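2024-12-09

Finally tackled the summer clothes, only about four months late! Everything came out of the drawer and onto the table, and of course the orange shorts were in there, the ones I got in August for the Malabanan trip and then lived in for weeks.

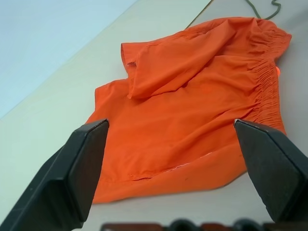

I can't decide if they stay. They're so thin they take up no room at all (and I do love a loud color), but I've got 80 liters of storage box and it's almost full already. My sister would say donate. I folded them, unfolded them, tried them on over my leggings like a fool, then folded them again. They're staying! Sweaters tomorrow, if I can face the closet.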